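Erkside Clothing Repair and Reuse Project
Progress report, second period

Staffing
Krisztina Vincze started as workshop lead in April, on three days a week. The post had been vacant for five weeks, and two evening classes were dropped during that time. Both have been put back on the timetable for the autumn. The handover notes from the previous lead were thin, so part of her first month went on stock records.

Activity
We have taken in 607 garments since the last report. Most came through the drop-off point at Sedadville library, with smaller amounts from the two schools. Some 50 were past mending and went for rags. Trousers and school jumpers remain the bulk of the work - mainly hems, zips and elbows. Coats take much longer and we now limit them to one per household.

The Sunday drop-in runs from 10 until 1 and is usually full by 11. We have added a booking sheet for the second hour, as people were waiting and then leaving without being seen.

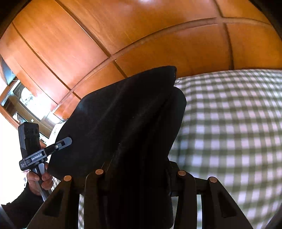 Training
The basic mending course has been run twice, with 15 places each time. Both were filled. Attendance dropped at week four on the first course, when the bus route through Tang was diverted, and held steady on the second. Learners asked for more time on darning and less on machine care, and the plan for the next course has been changed to suit.

Spending
We are slightly under budget on wages owing to the vacancy, and over on thread and needles. The overlocker repair was not in the original budget. We would like to move part of the wages underspend to cover it and ask for your agreement before the end of the quarter.

Next period
The lease on the Prinum unit comes up for renewal. The landlord has offered the same rent for a further two years, but wants us to take on the heating contract. We are waiting for a quote and will send it on when it arrives.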